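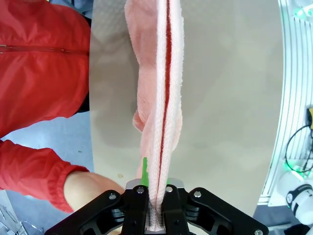
A pink terry towel with a thin dark red stripe, at a folding table at Grestik.

FOR IMMEDIATE RELEASE
June 2021

Grestik opens its towel room to the neighborhood, with free folding mornings and a take-what-you-need shelf

Hi, I'm Ertuğrul Ekinci, and I run Grestik, the linen shop and wash house on Boker Street. I've been told a press release should be written as if somebody else were talking about me, but I tried it that way and sounded like my own lawyer, so you're getting it straight from me.

The news is this. Starting this month, the back room at Grestik is open to anyone who wants to come in, fold towels with us, learn how to look after the ones they have at home, and take a few home if they're short. It's free. We're calling it the Plisuveo room, after the name my business partner Yavuz Ertürk wrote on the door in February while we were still painting (he made the word up, and I've stopped asking what it means).

We have a lot of towels! Right now there are 3,110 of them on our shelves, washed and sorted, and they came to us from guesthouses, gyms and swimming clubs that were changing colors or closing a building. Most are plain terry with years left in them. Some are striped, some have been bleached a bit unevenly, and a few have a pulled loop or two. Hotels don't want those. Families with small kids, dog owners, hairdressers and people moving into their first apartment want them very much, and so that's who we're inviting.

So what happens on a folding morning? You come in, hang up your coat, and find a spot at one of the tables. We put a stack in front of you and show you the house fold, or you show us yours. The house fold goes lengthwise first, in thirds, with the loose edge tucked to the inside, and then in half and in half again. If the towel has a stripe we try to bring it to the outside of the fold so it can be read from the shelf. It takes a few goes before the edges line up. Yavuz folds in halves all the way down and thinks the thirds are showing off. You'll hear about it if you sit near him.

We also talk about washing, and that's the part people ask me about in the shop all day long. A few of the things I'll be going over:

Shake every towel out before it goes on the line or in the dryer. A good hard snap lifts the loops, and the towel comes out softer.

Go easy on the softener. It coats the cotton and the towel stops drinking up water. I use half a cup of white vinegar in the rinse every few washes.

Wash reds and pinks on their own the first three or four times. I have a whole shelf of towels that used to be white, and they make very nice dog towels.

If a loop pulls, snip it with small scissors and leave the rest alone. Terry is woven, so it won't run the way a sweater does.

Don't fold a towel that's even slightly damp. Give it another hour, then fold.

The take-what-you-need shelf is just inside the door of the room. There's no form and we don't ask questions. The first 235 bundles are already tied up and ready to go, each one with two bath towels, two hand towels and a washcloth. If you need something different – baby sizes, extra large, a stack of rags for painting – tell whoever is at the desk and we'll dig it out. We have some 18 bags of odd sizes that I haven't even opened yet, so it's worth asking.

I want to say thank you to Rebane, the furniture workshop two doors down, for the tables. They made them for us at cost and then wouldn't let me pay for the sanding. The corners are rounded, and if you've ever dragged a wet bath sheet across a square corner you'll know why I asked for that. The tops are smooth, so the loops don't catch. I've wanted tables like that since I started in this business.

Yavuz wanted to add something too, and I promised him a paragraph. "I grew up in a house where the towels had a right way and a wrong way, and my mother could tell from across the hall who had folded what," he says. "I'd like people to come in and argue about it. Bring your mother if you can."

Folding mornings run from 9:30 until noon, and there are 13 seats, so please call ahead or stop by the counter and put your name down. Kids are welcome with a grown-up. Wear whatever you like, though I'd skip anything with Velcro on it – it's murder on terry. There's coffee, and there's usually something to eat if Yavuz has been up early. The entrance is on the side of the building, through the gate, and there's no step.

If you have towels to give, we'd love them. Please bring them washed and dry, in a bag you don't need back. We can use every color and nearly every condition, and the ones too thin to fold get cut up for cleaning cloths.

Reporters and photographers can come to any of the mornings. Let us know first so we can save you a chair, and be ready to be handed a stack.

Press contact: Ertuğrul Ekinci, Grestik, Boker Street. Ask for me at the counter, or leave a message with Yavuz Ertürk and he'll walk it back to me.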